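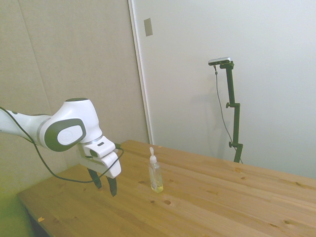 OLALVILLE, November

Pump bottles! I could go on about them all day, and my household will tell you I do. A little clear one with a white pump on a knotty pine table, a bit of pale yellow left at the bottom, and I'm already thinking about what to fill it with next.

First job is getting the last of the old stuff out. Take the pump off, stand the bottle upside down in an egg cup or a small glass and leave it overnight. You'll be surprised how much slides down to the neck (mine gave me another two days of dishes last time). If it's thick, add a splash of warm water, put a thumb over the top and swirl. Don't shake it, or you'll be chasing foam around the sink until lunch.

Then wash the pump, the part most of us skip. Sit the bottle in a bowl of warm water with the pump screwed on and the bottle full of warm water too, and keep pressing until what comes out is clear. If the nozzle is crusty, soak the whole top in white vinegar for 60 minutes and go at the opening with a wooden toothpick. I've brought back pumps I was sure were goners!

Let everything dry before you refill. I prop the bottle on a chopstick stuck in the dish rack and lay the pump on a tea towel with the tube hanging over the edge.

Now the refilling. I buy the Taltari dish liquid in the 1000 mL size, and a funnel makes all the difference. No funnel? Roll a square of baking paper into a cone and tape it. Pour slowly down the side and stop well below the neck, as the tube takes up room and the whole lot will come up over your fingers. Label it too, even if you're certain you'll remember. Pale yellow could be dish soap, hand soap or cooking oil, and I have washed my hands with canola. Never put a new cleaner in on top of a different one, and keep bleach in the bottle it came in.

If you're putting one on a bare pine table like ours, a saucer underneath is worth having. Drips run down the outside, sit under the base and leave a ring, and pine is soft and thirsty. For a fresh ring, wipe it with a damp cloth and dry it straight away. For an older one on an oiled top, rub very lightly along the grain with fine sandpaper, dust it off, and work in a bit of oil of the same colour with an old sock. Go gently around the knots! They're harder than the wood beside them, and it's easy to wear a dip next to one. Crumbs in little holes come out with a dry toothbrush.

Next month: jar lids, and what to do with the ones that don't fit anything.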